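How to get a big room ready for sanding the floorboards

I've now done this twice, once in our old flat in July a few years back (freezing, windows open, never again) and once in the long room at Verstraete, and the second go was so much easier that I thought I'd write it all down. Sanding itself is another page. Getting ready is what saves your weekend!

Start at the top. Dust sits on ledges and beams for years, and the minute a drum sander starts humming it all comes down on your nice fresh varnish. I go over the ceiling with a microfibre head on a long pole, dry, working from the window wall back to the door. If you've got beams, do the sides as well as the undersides – the sides hold more than you'd think.

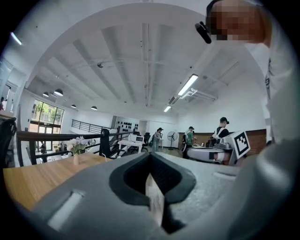

Nathalie Prins wrote in to say she does her ceiling two days ahead and leaves the room shut overnight, then vacuums, so that whatever was floating has had time to settle. I've tried it since and I'm a convert.

Next, the furniture. Everything goes out, even the piece you swear you can work around. Take the legs off tables if they unbolt, and tape the bolts in a sandwich bag to the underside of the top. Small stuff first, cups and lamps and whatever else has collected on the flat surfaces, then the heavy things with a mate on the other end. Lift, don't drag. One gritty metal foot can leave a gouge that takes an extra pass to get out, and I have the gouge to prove it. 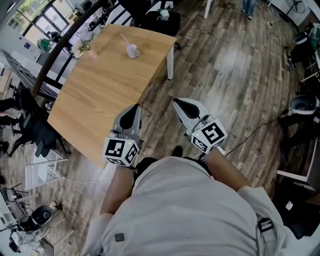
Nails, screws and loose boards

Get down on your knees with a torch held low, nearly flat to the boards, and anything sticking up will throw a shadow. Punch nails 2 mm below the surface. Screws you'll need to back out, countersink and put in again. Squeaky board? Fix it now, while you can still make a mess.

Gaps and edges

Old filler comes out with a scraper and a lot of radio. I don't fill until after the first pass, so I can mix the fine dust in and get the colour right. Skirting boards can stay on if you're careful with the edger, though I run low-tack tape along mine anyway.

Last thing before you pick up the sander: tape over the power points, hang a damp sheet across the doorway and vacuum again, slowly, along the boards. Then put the kettle on and book the hire place for an early pick-up.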